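The Inventory at Fladley House

The instructions for the clearing of Fladley House ran to 20 pages, and the first of them required that every container on the premises be entered by name, condition and place before it was moved. The clerk assigned to the pantry had read all of them on the train. She had been employed by the Office of Estates for long enough to know that the pantry was given to the person least likely to complain.

She began on the left side of the door, in accordance with Section Two. The former owner of the house had made preserves, cordials, vinegars and a dark syrup the paperwork called Clovel, after the valley where the fruit was grown. Over the course of his life he had saved every vessel that came through the kitchen. The preliminary survey gave the number as 300. The clerk had no reason to doubt it until the end of the first afternoon, when she reached 91 and found a second row of shelves behind the first.

The Office did not provide for a second row. She wrote to ask whether the entries should continue in the same column or begin again under a new heading, and while she waited for the reply she went on in pencil.

Jar, clear, sound, no lid. Jar, clear, sound, lid rusted. Bottle, clear, plastic, sound. Bottle, green, chipped at the neck. Where a label remained, the regulations asked that it be copied out in full. Most of the labels were in the owner's own hand and gave only a fruit and a month. The month was very often December, when no fruit grew in the valley at all, and the clerk copied it faithfully each time. On the third day she began to wonder what a man could have found to put up in December. On the fourth she opened one of the jars, contrary to Section Five, and smelled orange peel and something like smoke.

The reply from the Office arrived at noon on the following day. It stated that the matter of the second row had been referred to the Orkulari branch, which held the original plans of the house, and that the clerk was to suspend all entries behind the first row until the branch had determined whether the second row existed. She read the letter twice, standing at the sink. Then she moved her chair to the place where the second row could be seen most clearly and ate her lunch looking at it.

The determination took until the end of the week. The branch found that the plans showed a pantry of the ordinary depth with a single range of shelving, and advised that any containers not accounted for should be treated as belonging to the adjoining room. There was no adjoining room. Behind the pantry was the garden.

The clerk considered this with the seriousness it deserved. She took the containers out through the kitchen door, a few at a time, and set them in the grass along the wall, where they might fairly be said to adjoin. The pieces that carried printed labels she kept back, for the printed labels fell under Section Nine. She laid them down on their sides, as the section directed, and worked until the light went.
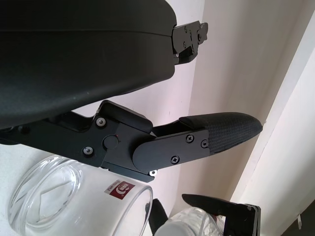
Plate 4. Glass jar with red-and-white label, Section Nine.

She signed the register on 2022-04-04 and entered the total as 300, in agreement with the survey. The figure was correct for the pantry. Under Remarks she noted that the adjoining room was in good order, that it received the sun from early morning, and that a number of vessels were stored there which had begun to collect rain.

The Pasaribu auction rooms sent a van for the contents of the first row. The driver, who had a receipt for the pantry and no receipt for anything else, asked her through the kitchen window whether the glass outside was to go as well. She consulted the instructions for some time. She told him that it belonged to another room, and that the other room had not yet been assigned.

He wrote this down on the back of his sheet and asked her to initial it. When the van had gone she locked the pantry, hung the key on the hook given in Section One, and went out into the garden with the jar of orange peel under her coat.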